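Care of Kitchen Cloths and Work Surfaces
Household Guidance, Nirnau Residence Services
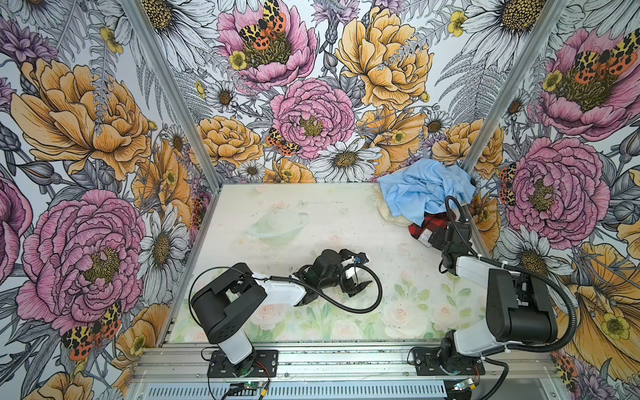
Cloths gathered in a rear corner of the tabletop, with a glass bowl lying on its side toward the back left.

Residents are asked to keep the shared tables in the Nirnau kitchens ready for the next user. The following guidance applies to all work surfaces and to the cloths kept with them.

Sorting cloths
Cloths left in a pile should be separated before anything else is done. Lift them one at a time, starting with the top one, and shake each over a bin. Plaid and other strongly colored cloths are to be washed apart from beige and light blue ones for the first 2 washes. Check for a sewn label and follow the washing instructions on it. A cloth with no label may go in a warm wash with similar colors.

Damp cloths must not be left bunched up overnight. Hang them open on the rail beside the sink. Dry cloths are folded in thirds and placed in the drawer marked Lis, with no more than 8 to a stack.

Glass bowls
Clear glass is easily overlooked on a pale or patterned surface. Move bowls to the shelf before pulling cloths across the table. A bowl resting on its side can roll and should be set upright on its base. Wash glass by hand in warm, soapy water, rinse it well and let it drain on a folded towel.

Printed tabletops
Surfaces with a floral print show specks and crumbs less readily than plain ones and are often wiped too late. Brush loose dirt into a dustpan first; wiping over grit will scratch the print. Then use a soft cloth wrung out in water with a little dish soap, working from the back edge to the front. Scouring powder and abrasive pads are not permitted on printed surfaces. Scuff marks that remain may be rubbed lightly with a paste of baking soda and water, tested beforehand in a corner.

Patterned wall panels should be wiped every 14 days with a barely damp cloth, from the bottom upward, and dried at once.

Replacement cloths may be requested from the Gonditz supply room, extension 1016, before noon. Worn cloths should be handed in at the same time.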